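Bundley guest houses told to fix fire doors before autumn or lose licence

Guest house owners in Bundley have been given until the end of August to sort out their fire doors, after council checks found faults at most of the places inspected this spring.

Letters went out last week. Anyone letting rooms by the night in the town, from the seafront hotels down to people with a single spare bedroom, has to show that every door onto the stairs will close by itself and hold back smoke for half an hour. No certificate, no licence. And no licence means no guests.

The council looked at 236 premises. Of those, 214 had at least one door that failed. Most common problem was missing or painted-over seals, then closers taken off because guests complained about the banging. A handful of doors had been planed down so far to clear new carpet that you could post a newspaper under them.

Tamara Marinescu, who leads the licensing team, said nobody was being singled out.

"We have been lenient for a long time," she said. "The rules on this aren't new. What's new is that we went round and looked."

She said the team would rather see work booked in than take anyone to a hearing. Owners who can show a signed order from a joiner by the deadline will get extra time, up to eight weeks, as long as the worst rooms are kept shut until then.

That is cold comfort on Prutberg Road, where nearly every other house has a vacancies sign in the window. Owners there say the letters came at the worst point in the year, with rooms already sold for the summer and joiners booked solid.

Pacita Pascual has run a five-room house near the top of the hill for nineteen years. She got a quote of £2122 for the lot, doors, frames and closers, and thinks that is on the cheap side.

"I don't mind doing it, I want people safe," she said. "But I can't get a man here before October. I've rung everybody. One of them laughed." 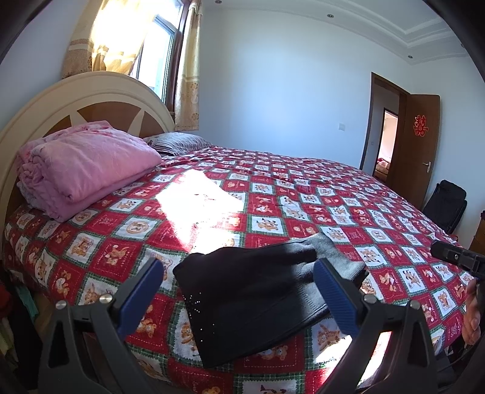
She has asked the council whether owners on the same road could share one contractor and one inspection visit. So far no answer, though Ms Marinescu told us the idea was "being looked at" and that a reply would go out shortly.

Smaller lets are the sore point. Until last year a house with one or two letting rooms was mostly left alone, provided it had smoke alarms and a clear way out. Now the same standard applies to all of them. Several owners said they only found out when the inspector was stood on the step.

Remzi Şimşekoğlu lets his daughter's old room on the ground floor, mainly to walkers doing the coast path. He said he will probably pack it in.

"It brings in pocket money. Two new doors and the paperwork, that's the whole season gone. So the walkers can go to Vaminville and spend their money there instead."

Vaminville, nine miles along the coast, brought in the same checks two years ago. It lost some of its smallest lets at the time but the tourist office there says numbers have since recovered, and that bookings this summer are ahead of last. It offered owners a grant towards the work. Bundley has not, and there is nothing in this years budget for one.

Councillor Oğuzhan Duman wants that changed. He has put down a motion for a small fund, paid for out of licence fees, that would cover up to a third of the bill for houses with three rooms or fewer. It will be heard at the next full meeting, 7pm, town hall, public welcome.

"These are not big businesses," Cllr Duman said. "They're people who do breakfasts. If half of them stop, the cafes will feel it, the buses will feel it, the chip shop will feel it."

He accepts the checks themselves are needed. There was a fire in a first-floor bedroom on Marine Parade in the winter - two guests treated for smoke, nobody badly hurt - and the report afterwards said the landing door had been wedged open with a shoe. The stairs filled with smoke in minutes.

Hacer Çetinkaya, a fire safety adviser who has been giving free talks to owners at the library, said wedges were the thing she got crossest about.

"You can spend a fortune on a good door and then someone props it open to get the hoover through and forgets. A closed cheap door is better than an open dear one," she said.

Her advice for anyone who has had a letter: start with the doors onto the stairs, then the kitchen, then bedrooms. Let go of each one from halfway open and see if it shuts and latches with no push. Look down the edge for the seal, a thin strip set in the door or frame, and check it hasnt been painted. Gaps at the sides should be no more than the thickness of a pound coin. If a closer slams, it can usually be adjusted with a screwdriver, no need to take it off. Write down what you find and keep it with the licence.

She also said not to buy doors off the internet without checking they come with paperwork. An inspector won't pass a door on its looks, and two owners in the town have already been caught out, one of them with four doors sat in the garage that he can't send back.

Local builders' merchant Yaman, on the industrial estate, said it had sold out of the commonest size twice since the letters landed. More are due in a fortnight. Staff are keeping a list, trade and public both, first come first served.

Self-catering flats are not covered by this round of letters but will be looked at over the winter. Caravan sites have seperate rules and nothing changes for them.

Guests with bookings are being told not to worry. The council says it does not expect to close anywhere in high season unless there is an immediate danger to life, and a house that does have to shut rooms must offer a refund or find somewhere else of the same standard.

Next free talk is at Bundley library, 2pm, upstairs room, no need to book. Bring the letter. Owners who think they have been sent one by mistake should ring the licensing office before the deadline, with the reference number from the top right corner to hand. Lines are busy before ten.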